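Vulcombe Hall Textile Days — Gallery

Set-up, sorting and the two open afternoons

The textile days began as a way to clear the back store at Vulcombe Hall, where donated cloth had been stacked on shelves and under the stairs for longer than anyone had kept a record of. We put the first call out in May and expected a few people with scissors. By the time the last length was folded we had handled 1,000 pieces, from full curtain drops down to squares not much bigger than a handkerchief.

The work ran over 13 sessions. Each one followed the same order: bring a load through from the store, shake it out, check it for holes and marks, measure it, fold it and label it. Dark cloth was done near the windows, where the faults are easier to find. Pale cloth was done at the other end of the hall. The charcoal and navy lengths took the longest to check, as lint and pulled threads have to be looked for at an angle to the light.

Asabe Nwankwo set out the sorting system and wrote the labels. Vandana Malhotra ran the measuring table and kept the book. Their categories were plain ones — dress weight, furnishing weight, lining, knits, and a last group for anything we could not name. Fibre content was written down only when there was a selvedge or a tag to go by. Where there was no tag the label says "not known", and it will stay that way unless somebody wants to do a burn test at home.

A few notes for those who asked:

Folding. Everything over two metres was folded in half lengthwise, selvedges together, then in thirds. Shorter pieces were rolled. The rolled ones kept better on the narrow shelves and we will probably roll more next time.

Creases. We did not iron. Most of the cloth had been folded for years and the old lines are still there. Hanging a piece overnight takes out some of them, and a damp press cloth will deal with the rest. Test a corner first if the fibre is not known.

Pricing. Furnishing weight went by the metre and the rest by the piece. Offcuts were free to anyone who filled a bag. The money has gone towards new shelving for the store and a second cutting mat.

What is left. There are 200 pieces still in the hall, mostly lining and dark plain colours. They are listed in the book by colour and length. Schools and sewing groups can borrow the book for an evening and mark what they want. The quilting group from Bilommont has already put its name against the navy cottons, but the greys are open.

Things left behind. Two pairs of glasses, a tape measure in centimetres only, a grey cardigan and a tin of pins were handed in after the last session. They are in the drawer by the kitchen door. The cardigan will go to the charity shop if it is not claimed.

Thanks to the Naciri shop for the loan of trestles, and to everyone who carried. The next session has no date yet. It depends on when the new shelving goes up, and the wall behind it needs painting first — the colour has been chosen and the paint is in the store.

The page was last changed on 17 February 2018. Please ask before reusing anything from the gallery in a newsletter or on another site.
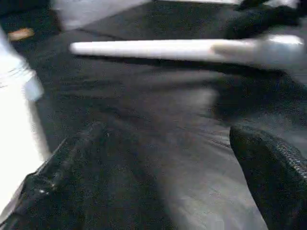 Dark grey cloth, still creased, with pale streaks where it catches the light.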